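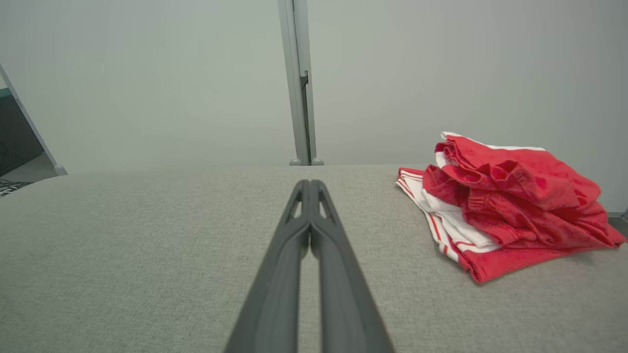 Plormont says wait five years. I'm less patient than that, so I'm asking the whole board: can a machine fold laundry at home yet? We're a family of five and I fold on the couch most nights. I keep seeing clips of robot arms doing shirts and I'd love to hand over at least the knit stuff - the red and white things alone could bury me. I have 1,000 dollars saved and would stretch a bit. Is there anything worth buying, or am I dreaming?

Rumville
Posted 2025-01-13

dream on lol. get a bigger basket

Staver

I tinker with a small arm in my garage (two-finger gripper, secondhand motors) and laundry is the chore I keep going back to, so here's where I've gotten. Picking up one piece of cloth from a pile is doable. Mine grabs something on most tries now, but half the time it brings a second piece along. Folding is much harder! A towel laid out flat took it 11 minutes last May, and I was standing there the whole time ready to hit stop. Anything with an elastic waist bunches up and it has no idea which end is which.

For your budget I don't know of anything I'd tell a family to buy. You could build an arm for that money if you like building arms, but you'll still be folding every night. I'd spend it on a dryer with a good sensor and keep the rest.

Bozkurt

My sister-in-law has one of those plastic flip boards for shirts. Not a robot, cost her 35 dollars, and her kids fight over who gets to use it. Doesn't help with socks though.

Plormont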